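Minutes — Kvam fit-out, room review
Posted in March by Sławomir Kwiatkowski
4 comments · 51 shares

Present: S. Kwiatkowski (chair and minutes), one representative each from Vedolmont (joinery) and Oreson (electrical). Apologies received from Kistadel. The meeting opened at 10.15.

1. Previous minutes
Agreed without change. The action on door stops is closed. The action on skirting lengths is carried forward to item 4.

2. Wall finish
The pale finish was accepted as the standard for the remaining rooms. Vedolmont asked whether marks under 5 mm should be listed as defects. Agreed that small specks are to be wiped first and listed only if they remain. The seam where the two wall planes meet is to be checked along its full length before any filler is ordered. Filler is to match the wall colour — no bright white.

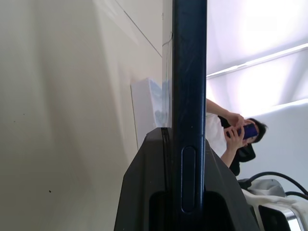

3. Wiring
Oreson reported that loose wire runs are to be clipped or placed in trunking. Surface trunking was preferred, as chasing the wall would mean repainting. The chair asked for the route to be marked in pencil and approved before drilling. Oreson to supply a drawing showing fixing centres. Any wire with no known use is to be traced and labelled before removal.

4. Items kept against walls
Boxes and panels are not to be left leaning on finished surfaces. Vedolmont noted that corners leave dents which do not show until the light is low. Agreed that such items go to store 102 and are entered on the sheet by the door. Skirting lengths are to be stored flat in the same place.

5. Daylight
Inspection of the walls under strong daylight was thought unreliable, as shallow faults wash out. A second check is to be made after 16.00 with a hand lamp held close to the surface.

6. Actions
Kwiatkowski — issue revised defect sheet.
Vedolmont — seam check, filler sample.
Oreson — trunking drawing, wire labels.
Kistadel — confirm delivery of shelving (by email).

The meeting closed at 11.05. Next meeting to be held in the same room.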